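Drucken | Als E-Mail versenden

Zuletzt aktualisiert: 12.11.2023

Vellen im Test: Der Putzlappen hat jetzt einen Arm

Wer sein Bad hasst, setzt Hoffnungen in die Technik. Ich hasse mein Bad nicht, aber ich putze es ungern, und so habe ich zugesagt, als Deltau mir den Vellen zum Ausprobieren anbot. Der Vellen ist ein Haushaltsroboter mit Arm und Greifer, der laut Prospekt »wiederkehrende Tätigkeiten in Küche und Sanitärbereich« übernimmt. Gemeint sind Abwischen, Aufheben und Weglegen. Das Klo ist im Prospekt nicht erwähnt, und auf Nachfrage hieß es, man arbeite daran.

Die Miete liegt bei 700 Euro im Monat, dazu kommt eine Kaution von 2000 Euro. Dafür bekommt man eine sehr schwere Kiste, eine sehr dünne Anleitung und einen Telefontermin zur Einrichtung. Den Termin sollte man wahrnehmen. Ich habe es zunächst ohne versucht und einen Abend lang ein Gerät besessen, das höflich blinkte.

Aufbau

Ein Roboter, der putzt, braucht Platz, Strom und freie Wege. Das klingt harmlos, bis man sein eigenes Badezimmer mit den Augen einer Maschine betrachtet. Die Waage muss raus, der Wäschekorb muss raus, der Badvorleger sowieso. Danach war mein Bad so aufgeräumt wie seit dem Einzug nicht mehr, und ich hätte den Test an dieser Stelle eigentlich mit einem Erfolg beenden können.

Die App heißt Prurinico. Warum, weiß ich nicht. Man legt darin Flächen an, vergibt Namen und ordnet ihnen Aufgaben zu. »Waschbecken« war als Vorschlag schon vorhanden, »Waschbecken Rand hinten« musste ich von Hand eintragen. Die deutsche Übersetzung nennt den Lappen durchgehend »Textilie«, was der Sache immerhin eine gewisse Würde gibt.

Waschbecken

Das Waschbecken ist die Paradedisziplin, und ich habe viel Zeit daneben verbracht. Der Greifer nimmt den Lappen, fährt ins Becken und drückt. Drücken kann er. Was ihm fehlt, ist das, was jeder Mensch beim Wischen ohne Nachdenken macht: den Lappen umfalten, mit dem Finger in die Rundung gehen, kurz nachsehen, ob der Fleck ein Fleck ist oder ein Lichtreflex. Glänzende weiße Keramik ist für ihn offenbar ein schwieriges Gelände, da spiegelt alles.

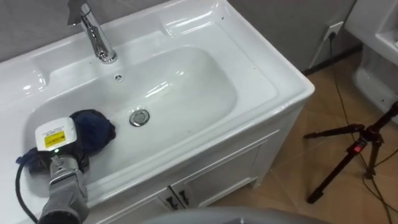 Am glatten Beckenboden kam er in meinen Durchgängen ordentlich zurecht. Die Wände wurden sauber, sofern der Lappen richtig saß. Er saß nicht immer richtig. Nach ein paar Zügen wird aus einem flach gegriffenen Tuch ein Knäuel, und mit einem Knäuel wischt es sich schlecht, auch für uns. Nur würden wir es ausschütteln. Der Vellen wischt mit dem Knäuel weiter und meldet anschließend in der App: »Fläche gepflegt«.

Den Bereich um die Armatur hat er gemieden. Einmal stand er eine Weile davor - ich möchte ihm keine Gefühle unterstellen - und fuhr dann unverrichteter Dinge zurück. Kalk am Hahnfuß bleibt also Menschensache. Ein Durchgang am Becken dauerte im Schnitt etwa 3 Minuten pro Wischfläche, Anfahrt und Bedenkzeit nicht gerechnet. Ich selbst brauche für das ganze Becken weniger, schimpfe aber mehr.

Aufheben und Weglegen

Ein Handtuch vom Boden hebt er auf, wenn es sich vom Boden abhebt. Eine Shampooflasche stellt er zurück auf die Ablage, und zwar mit einer Sorgfalt, die ich in meinem Haushalt sonst vermisse. Zahnbürsten verweigert er. Eine Socke hat er gegriffen, verloren, wieder gegriffen und schließlich in der Dusche abgelegt. Dort liegt sie meistens auch ohne ihn.

Und die Konkurrenz?

Im April hatte ich den Whitlock hier, der nur Geschirr einräumen will und das leidlich beherrscht. Der Whitlock ist schneller und langweiliger. Der Vellen hat den größeren Ehrgeiz und entsprechend mehr Gelegenheiten zum Scheitern. Für einen Betrieb mit zwei Dutzend gleichen Waschbecken in einer Reihe kann ich ihn mir vorstellen, vorausgesetzt, jemand legt ihm zwischendurch den Lappen neu hin. In einer Wohnung ist jedes Bad ein Einzelfall.

Fazit

Gut: kräftiger, gleichmäßiger Druck; behutsam mit Keramik und Flaschen; zwingt zum Aufräumen.
Schlecht: Preis; Lappenführung; Ecken, Kanten, Armaturen; eine App, die sich zu früh freut.

Wertung: 2 von 5 Lappen. Ich habe das Gerät zurückgeschickt und den Rand hinten selbst gewischt.

Drucken | Als E-Mail versenden

Weitere Beiträge
Whitlock im Test: Teller ja, Töpfe vielleicht
Fensterputzroboter: Was hält, was fällt
Prurinico-App: Einrichtung ohne Telefontermin
Mikrofaser oder Baumwolle? Lappen im Vergleich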